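Walking netball is back at Lirnham on Sunday, and we can't wait! The winter league has 7 teams this time, with Droltley joining for the first time (welcome, all of you - bring flasks, the hall is chilly before ten).
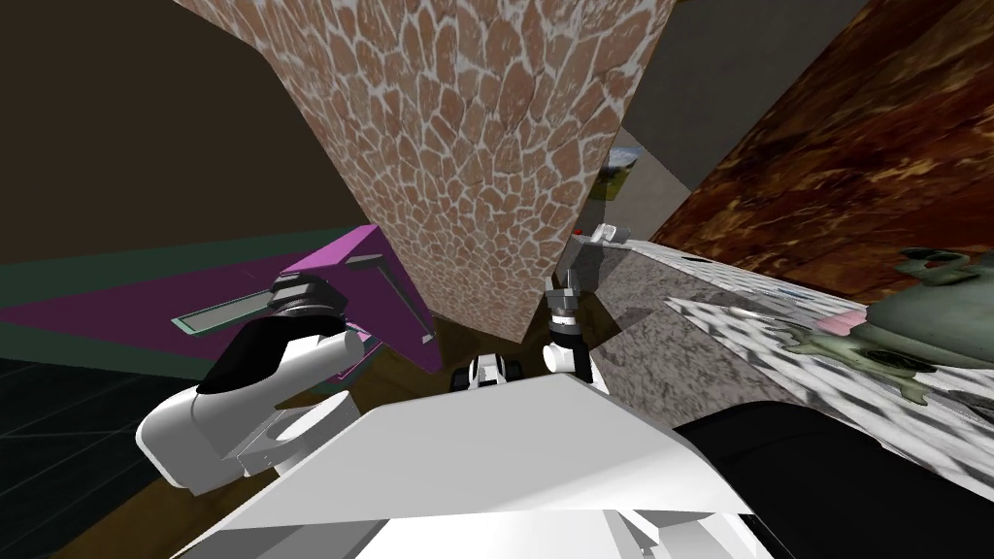

Tan and rust-brown tiles on the tall pillar.

Setsuko Kaneko is captain again after a terrific last season, when her side scored 227 goals and lost only two games. She's hoping for a few new defenders, so if you've been thinking about it, come and have a go.
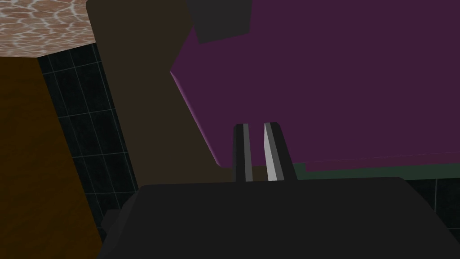

Footwork is what most new players find hardest, and Jozef Maes will run a warm-up on it before the first match. For the ready stance he wants feet parallel and slightly apart, like those two upright gripper fingers, with knees soft and eyes on the ball. First pass is at 10:30!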